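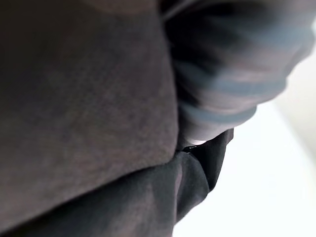

How does a robot know where a sock ends and the next one begins?

Mostly it guesses. Its software looks at patches of color and brightness, decides which ones belong together, and gives each group a number for how sure it is.

Print this page | E-mail this page

Guessing is a funny word to use about a computer, so let's go slowly.

A camera doesn't see clothes. It sees a grid of tiny dots, and each dot is a color. Your eyes do something similar, but you have spent years pulling on sweaters and digging through drawers. You know that cloth bends. The software has to get that idea from somewhere else.

It gets it from practice pictures. People look at photos of laundry and draw a line around each piece: this is one shirt, this is another. The program makes its own lines, compares them with the people's lines, and changes itself a little when they don't match. Then it does that over and over.

Does this work? Sometimes. I have read plenty of ads that say a robot "understands" laundry, and I don't believe them. Dark cloth on dark cloth is hard. A deep fold can look just like an edge, because both are a thin line of shadow. Stripes are trouble too. A stripe has an edge, but it isn't the edge of the thing. And when cloth is very close to the camera it goes blurry, so the dots smear together.

Annelore Meinecke writes this kind of software, and she is grumpy about ads too. She ran a test with a program called Skimar. It got 687 pictures of piled-up clothes it had never seen before, and for each one it had to pick a spot to grab. It chose a spot on a single piece of clothing in 85 out of every 100. That sounds pretty good until you think about a basket with 15 things in it. Would you be happy if your helper kept grabbing two things at once?

"The number I want is the one for black clothes," she told me. "People leave that one out."

So what can a programmer do? One trick is to let the robot look again. The software moves the camera a little and takes another picture. A real edge and a shadow often change in different ways when you move. Another trick is to pull gently and watch what comes along — if the whole heap moves, the guess was probably wrong. Both tricks take time, and a slow robot doesn't look great in an ad.

Try it yourself. Put two dark socks together in a heap, close one eye, and get your nose up close. Now find the edge without touching.

Last updated: 20 Aug 2023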